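Speaker notes, spring meet-up talk, second half

(Let people sit down first. Water is on the lectern, so do remember to drink it this time.)

Right, welcome back, and thank you for choosing us over the coffee queue, which I could see was still quite long when I came in. Before the break Samah Farouk took you through the training side of Pekari, and she did it so nicely that I'm a bit nervous following her. My half is the humbler one. I'm going to talk about where the examples come from, and that means talking about washing-up and clearing tables, for about 30 minutes.

When we began at Dristlow we thought the hard bit would be the arms. We had a list of tasks, two people to drive, and a plan to record 900 runs by the end of May. We got to 577. (Pause here, they usually laugh.) I was rather cross about it at the time, but when Ginette Hiebert sat down and watched every one of them with me, we found plenty we'd have thrown out anyway. Far too many began with the dishes laid out in the same tidy way, as I am a tidy person and I was the one laying them out!

So we changed how we set up. The person driving no longer lays the table. Someone else does it, and they're asked to do it the way they would at home after supper, chopsticks any old how, a bowl left on a plate if that's where it ended up. We also stopped telling drivers which hand to start with. You get some odd-looking runs that way, and I've grown very fond of them.

(If short of time, skip to the bit on notes.)

A word on drivers. We had 8 by the summer, and they all had their own style. Some are quick and a little rough, some go so slowly you want to make a cup of tea. We keep both. What we do ask is that they write a line after each run saying what they were trying to do, in ordinary words, and whether they'd be happy with it in their own kitchen.

I'll leave this last slide up while the microphone goes round, so please do put your hands up, and Samah, come and join me. 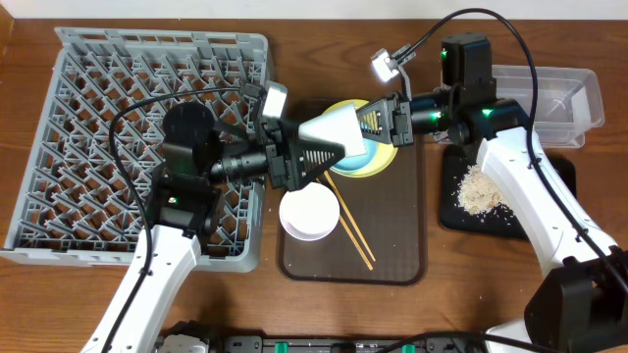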